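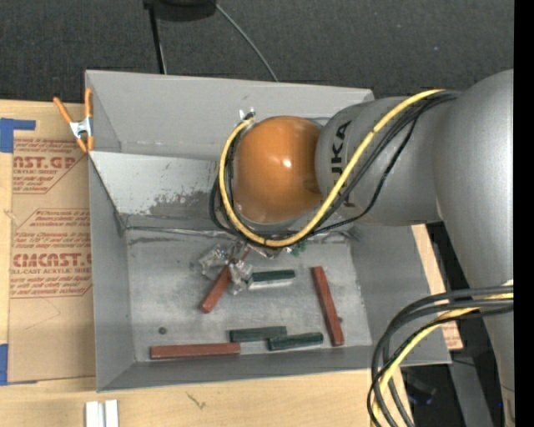
Momell Footwear Release Table

Version 3, updated in June. Maintained by Pesonen.

Summary

Momell is a table of sneaker releases with one row per colorway. It holds 1381 rows. Each row gives the model, the colorway name, the style code, the announced retail price, the release month and the way the pair was sold. It was built for people who study pricing and release timing, and it contains no resale prices.

Files

releases.csv: the main table, UTF-8, comma separated, header in the first line
colors.csv: maps brand color names to 24 plain color terms
changes.txt: edits since version 1
load.py: reads both tables and joins them on color_id

Fields

release_id: integer, stable across versions
model: model name as announced, without the brand
colorway: name as announced, original spelling kept
style_code: text, may be blank
upper: one of knit, leather, suede, mesh, mixed, unknown
retail_usd: announced price before tax
release_month: YYYY-MM
channel: one of store, online, raffle, mixed
status: released, delayed or canceled
color_id: key into colors.csv

Sources

Rows were entered by hand from brand announcements and store calendars. Leaked pictures and forum posts were not used. A shoe enters the table only after a price and a month have been announced. If the date later moved, release_month holds the final month and status stays "released". The value "delayed" is used only for pairs with no new month at the time of the update.

Splits

Pillham is the test list, 500 rows, drawn at random by model so that no model appears in both parts. Everything else is for training. The list of test ids is in the last block of changes.txt. Please do not re-split by row. Colorways of one model share a price most of the time, and a row split makes price prediction look far easier than it is.

Known problems

Women's and kids' sizes are recorded as separate rows in version 3 but were merged in versions 1 and 2. Counts by year cannot be compared across versions.

The upper field is weak. It follows the wording of the announcement, and brands use "knit" loosely.

Prices announced only in euros or yen are left blank. They are not converted.

Two style codes are shared by different colorways. Both were checked against the box label and are correct as entered. Use release_id as the key.

Loading

python load.py --split train
python load.py --split test

Python 3.9 or later. No other packages are needed.

License

CC BY 4.0. Credit "Momell, version 3". The color map was taken from the Vovano apparel list and carries the same license.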